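Planning and Perception Software Engineer
Hotance, Manipulation Software Group
Posted 2025-02-14
Full time, on site, with up to 2 days a week from home

We build the software that sits between a camera and a robot arm: perception, motion planning, and the tooling people use to find out why a run went wrong. The group is 11 people. We would like one more, and we would like that person to be hard to impress.

Robot software has a demo problem. A video of one good insertion says almost nothing about the planner behind it, and our own videos are no exception. We have dropped methods that looked great on a Friday afternoon reel and fell apart once someone changed the lighting or moved the fixture by a finger's width. If you read a paper and go straight to the failure table, or get annoyed that there isn't one, please keep reading.

What you would work on

Most of the job is Plunia, our planner for contact-heavy tasks: pegs, blocks, connectors, anything where the last few millimeters matter more than the rest of the path. Plunia takes a pose estimate, which is usually a bit wrong, and has to come up with a motion that still gets the part into the hole. It is over 4 years old and it shows. Parts of it are good. The retry logic is a mess, and you would own it from your first week.

The rest is Layug, our log replay tool. It lines up force readings, joint states and pose estimates on one timeline. It is slow on long runs and the search is poor.

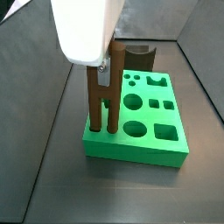
Do I need a background in machine learning?
Some familiarity helps, but we hire for careful debugging and solid C++ or Python. Plunia uses one learned model, for pose, and everything after that is ordinary search and control code. We have tried replacing more of it with learned policies. So far the results have not held up on parts the policy hadn't seen, and we would need a better argument than a bigger dataset to try again this year.

What we are looking for

Working experience with motion planning, force control or 3D pose estimation. One of these in depth is plenty.
Code you have kept running for other people, through at least one unpleasant bug.
Enough statistics to say when a difference between two runs means nothing.
Willingness to stand next to the hardware. Simulation gets contact wrong in ways that waste weeks.

No degree is required. We don't do whiteboard puzzles.

How we test

Before a change is merged it goes through Trillska, our regression set of 856 insertion trials. Failures stay in the report, including the embarrassing ones, and trials are not dropped for bad luck. This makes merging slow. Candidates who want to ship every day will probably be unhappy here, and we'd sooner say so now.

How to apply

Send a resume and one page about a result you believed and later stopped believing, yours or someone else's. Tell us what changed your mind. Code samples are welcome if you are allowed to share them. Please skip the cover letter about your passion for robots.

The process is a phone call, then a paid half day on a real Plunia bug with one of us in the room. We read applications as they come in through the end of February and reply to all of them, including the ones we turn down.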